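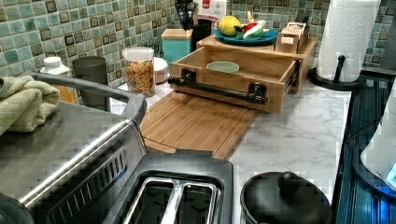
Countertop storage

Countertop storage is the keeping of kitchen equipment, dry goods and tableware on the open work surface instead of in cabinets or drawers. It is common in kitchens with limited cabinet space and in households where the same few appliances are used daily. The items stored this way include toasters, knife blocks, canisters, cutting boards, utensils and small wooden organizers.

Layout

A standard counter is 600 mm deep. Large appliances take most of this depth and are usually placed toward one end, near an outlet. Jars and canisters stand against the backsplash, where they can be read and reached without blocking the work area. A toaster is kept clear of towels and paper packaging while in use.

Height is used as well as depth. A drawer organizer with a flat top carries a plate or shallow bowl, commonly for fruit. In display kitchens and play settings the fruit may be a fabric substitute, such as a plush watermelon slice or banana, which does not spoil and can be left out indefinitely. Open-topped boxes hold dishes that are in regular use – their contents are visible from above, but collect dust sooner than those in a closed drawer.

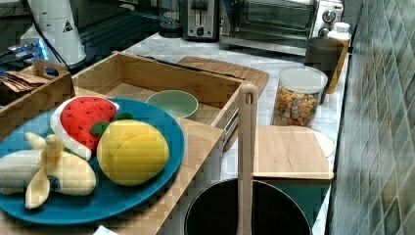 Cutting boards

A cutting board is stored upright against the wall or left flat as a semi-permanent work surface. Bamboo boards are made of narrow strips glued side by side, giving a banded grain. Many have a juice groove, a shallow channel cut a short distance inside the edge to hold liquid from meat or fruit.

A board left flat tends to become a shelf. Paper towel holders, knife sets and packets migrate onto it and have to be moved before it can be used. The Cunness guide to small kitchens recommends keeping 26 inches of counter clear for preparation, measured along the front edge. 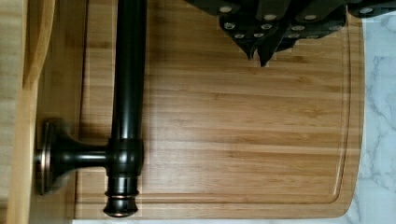 Metal fittings and finishes

Oil-rubbed bronze is a dark finish, near black, with copper tones at rims and raised edges. It is used on faucets, towel holders and cabinet hardware. The finish is wiped with a soft damp cloth and dried at once; abrasive pads remove the dark layer. A freestanding piece with a round base should be stored upright, as its rod can scratch or mark a wooden board when laid across it. 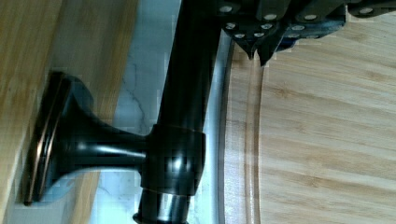
Tormod Ljungberg disputes the last point, writing that felt under the rod is enough protection and that a holder laid flat is less likely to be knocked over on a crowded counter. He gives 6 inches as the least clearance to leave between such a piece and a knife block.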